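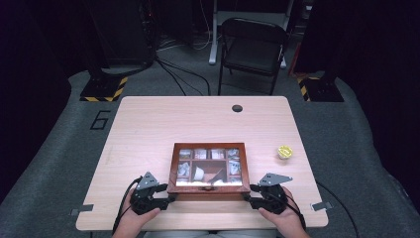 How should I arrange packets so that I can find the one I want without opening the box?

Keep one kind to a compartment, and lay each packet with its printed side facing the glass. If two kinds have to share, put the plainer one underneath and let the other one show. Then all you need to do is look down through the lid.

Section 3. Filling and Looking After Your Grovden Compartment Box

By now you've unpacked the box, peeled off the paper that protects the glass, and (we hope) found a nice spot for it on a table or counter. Now comes the pleasant part, which is putting your tea bags, sweetener packets, drink mixes and little treats where they belong. Take your time over it! Most folks rearrange everything at least once during the first week, and there's no harm in that at all.

3.1 Before you fill it

1. Set the box on a flat, steady surface with the clasp toward you. Leave enough room behind it for the lid to stand up.

2. Wipe the inside with a dry, soft cloth. A little wood dust from the workshop may have settled in the corners of the smaller compartments, and a clean, dry paintbrush will get it out nicely.

3. Leave the lid open for 30 minutes. The finish can have a faint smell when it's new, and tea in particular is quick to pick up smells from whatever it's stored next to.

Note: If your box came with the Skiseo liner set, fit the liners now, before anything else goes in. They press into place with your fingertips and don't need glue.

3.2 Opening the lid

1. Steady the box with one hand on the side.

2. Lift the clasp with your thumb. Please don't pull on the glass itself.

3. Raise the lid by its wooden frame until it stands nearly upright, and let go gently once you feel it settle.

CAUTION: Don't push the lid back past the point where it stops by itself. The hinge screws are short, and forcing the lid can work them loose.

3.3 Filling the compartments

1. Empty your packets onto the table and sort them by kind. Check the dates while you're at it, and set aside anything that's past its best.

2. Start with the small compartments. Flat, folded packets do best here. Stand them on edge if they're stiff enough, or lay them down with a slight overlap, like shingles on a roof.

3. Put your everyday packets in the compartments nearest the clasp. You'll be reaching for those half asleep.

4. Save the large compartment for anything that won't stack neatly: crinkly bags, pouches, a cookie or two in a wrapper, or the odd-shaped thing a friend brought you back from a trip.

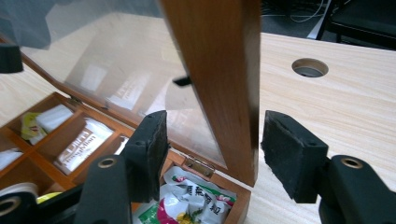
5. Press down lightly on bigger bags to let them settle below the top of the partitions. If a bag is puffed up with air, turn it on its side or move it to a cupboard. It shouldn't touch the glass when the lid comes down.

6. Lower the lid slowly, holding it by the frame, and look across the top from the side. Any corner that's sticking up will show right away. Tuck it in, then close the clasp.

Note: Tall cups and tubs with peel-back tops are best kept beside the box. Florin Sima, who designed the partitions, tried a deeper version that would hold them, but small packets kept disappearing to the bottom and he went back to the shallow one.

CAUTION: Keep loose tea, sugar and other unwrapped foods out of the compartments. Use wrapped items only.

3.4 Cleaning

Dust the frame with a dry cloth whenever it needs it. For the lid, put a small amount of cleaner on the cloth (never straight on the panel, where it can run down into the wood) and wipe from the middle outward. Every 40 days or so is plenty for the inside, unless something has spilled.

If a packet leaks:

1. Take everything out of that compartment and the ones next to it.

2. Brush or shake out what you can.

3. Wipe with a barely damp cloth, dry it right away, and leave the lid open until the wood feels completely dry.

For small scratches, a dab of Cliltuvine wood balm works well. Rub it along the grain, on the outside of the box only.

Section 3 revised 1 February 2020. For replacement clasps and hinges, see Section 5.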